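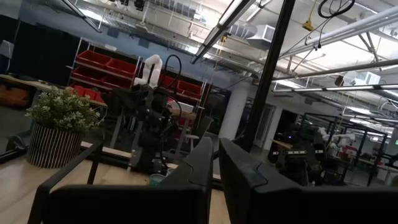

By Sreekumar Achari, for Silmont
Apr 9, 2021

STIRKOMHAM - Silmont, a small company that makes artificial plants for people who have killed the other kind, today announced the Fakonum, a bushy tabletop plant with small green leaves, pale whitish tips and no expectations.

The Fakonum comes in a round dark pot with thin, light vertical stripes. It was designed for workshops, back offices and the sort of shared table where a real fern lasts until the first long weekend. It goes on sale in October at 40 dollars, pot included. The cup next to it is not included. Several people have asked.

"We started with living plants, like everyone does," said Declan Holroyd, who runs product development at Silmont. "I had a schedule. I had a little brass watering can. I would rather not say how many we got through, but the garden center on Ekwueme Street sent me a birthday card."

The idea for a plant aimed at working rooms came out of a survey Silmont ran last year among 630 people who spend their days at a bench or a shared table. More than 100 of them said there was a plant in the room. When asked who took care of it, most named a colleague. When Silmont got in touch with the colleagues, they named somebody else.

Workshops are hard on greenery in ways that living rooms are not. The light comes from overhead and goes off at night, the air is dry, and the tabletop is wanted for other things. Storage tends to win any argument about space, and metal racks with rows of red bins, handy as they are, do little for the mood of a place. A plant at the end of a light wooden table gives people something else to look at while they try to remember which bin the washers are in.

Silmont's design team spent eight months on the leaves alone. Early versions were one flat green all over and were described by testers as "salad." The whitish tips were added in the fourth round, after Holroyd noticed that real plants are rarely the same color from one end to the other, and they have stayed ever since. The stripes on the pot were a late addition and caused the only real fight of the project. One side of the office wanted a plain pot. The other side wanted stripes and had already ordered them.

Care instructions run to a single card. The plant should be dusted when it looks dusty. A hair dryer on the cool setting works well, and so does taking it outside and shaking it, though neighbors may stare. It should not be watered. Silmont has printed this last point in larger type following the results of the trial period, in which a number of test plants were watered anyway, some of them quite lovingly.

"People can't help it," Holroyd said. "You put a cup near a plant and somebody is going to finish their drink into it. We made sure the pot can take it. Coffee does leave a smell."

The Fakonum arrives fully assembled, with the leaves pressed down from the journey. Silmont suggests pulling the stems apart gently, starting from the middle, and then leaving it alone overnight to look less surprised. It is meant for indoor use. Direct sun will fade the green over time, which some buyers may feel adds realism.

Stores in Stirkomham will carry the plant first, with other locations to be announced when the company has found somewhere to keep the stock. Retailers may order in cartons of 8. Review samples are available to members of the press on request, and do not need to be sent back, fed or turned toward the window.

About Silmont
Silmont makes artificial plants and pots for homes and workplaces. The company is based in Stirkomham, where the front desk has one real cactus. Its condition is under review.

Press contact: Sreekumar Achari, Silmont press office, Stirkomham

We use cookies to improve your experience on this site. By continuing to browse you agree to our use of cookies. Accept | Manage settings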